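Rarnholm Survey Archive Help Desk
Ticket: Light curve fits give different periods on each run
Status: Resolved
Component: Pastier (period fitting), Denavlow job queue
Opened by: user, variable stars working group

Original message

Hello all, and thanks in advance for reading what I'm afraid is going to be a long one. I've been using Pastier on the Denavlow cluster since December to fit periods to our variable star sample, and until the last update I had no complaints at all. It has been a lovely bit of software to work with and I've recommended it to everybody down the hall.

My trouble is this. I have a list of 39 stars from the Dhanial field, all of them with well-behaved light curves, and I run the same script with the same settings each time. Before the update I got the same periods every run, to the last decimal. Now 4 of the stars come back with a different answer nearly every time I submit. One of them flips between a period and exactly half that period, which I could understand, but the others wander about in a way that doesn't look like ordinary aliasing to me.

What I've tried so far:
- cleared my cache and resubmitted
- ran the job on the login node with a smaller list (same behaviour)
- went back to my old configuration file (same again)
- set the seed at the top of my script, which made no difference whatsoever

I'm happy to send the whole directory over if that's any use. The draft is due to our co-authors fairly soon, so I'd be very grateful for even a partial answer.

Help desk, first reply

Hello, and thank you for such a careful report. It saves us a great deal of to and fro when people tell us what they've already tried.

Could you send the log from two runs that disagree, along with the output of the version command? I'd also like to know how many bootstrap samples you're asking for, and whether you load the analysis module before or after you activate your own environment. The order does matter on Denavlow at the moment, I'm sorry to say.

User

Both logs are attached. I'm using 2000 bootstrap samples and I load the module first, then my own environment. I also noticed that the later log lists 66 worker threads, where I'm quite sure I asked for far fewer. Could that be part of it?

Help desk

It could indeed, and well spotted! I've been through both logs with a cup of tea and I think there are two things going on at once, which would explain why none of your tests pinned it down.

The first is the seed. In the older release every worker took its random numbers from the one generator, so setting the seed in your script was enough. The new release gives each worker its own stream, and those streams ignore the script's seed unless you pass it to the fitting call directly. We should have put that in the release notes in larger letters, and I've asked for it to be added.

The second is the thread count. When your environment is activated after the module, it overwrites our default and the queue hands you whatever the node has going. The bootstrap samples are then divided up differently from one node to the next - harmless for a star with a sharp, single peak in its periodogram, but for a star with two peaks of similar height it can be enough to tip the fit from one to the other.

Please try the following, in this order:
1. Activate your environment first, then load the analysis module.
2. Set the number of workers in the job file to 4.
3. Pass the seed to the fitting call itself.
4. Run the job twice and compare the two output tables.

Pop the result in here when you have it, good or bad.

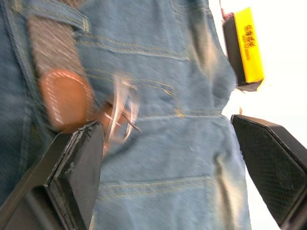
Faded blue denim, with a grey strap alongside.

User

Good news! Two runs overnight and the tables match in every column, all 39 stars. I ran it a third time before breakfast to be on the safe side and that matched too.

The star that used to flip now settles on the longer period, but the two peaks are nearly the same height, so I'm going to list both in the paper and let the reader see the periodogram. Is there a recommended way to report that from Pastier?

Help desk

Wonderful, I'm so pleased. Yes, turn on the option to keep secondary peaks and you'll get an extra column with the relative power of each one. Most people in your neighbourhood of the archive quote that ratio next to the bootstrap interval. I'd still be a bit wary of the interval for that particular star, as the samples fall in two clumps and a single error bar doesn't describe them very well - a small histogram would do it more justice.

I'll mark this one resolved. The note on seeds has gone into the Pastier help pages, and the module order fix is on the list for the next Denavlow maintenance window. If the periods start wandering again, just reply here and the ticket will reopen.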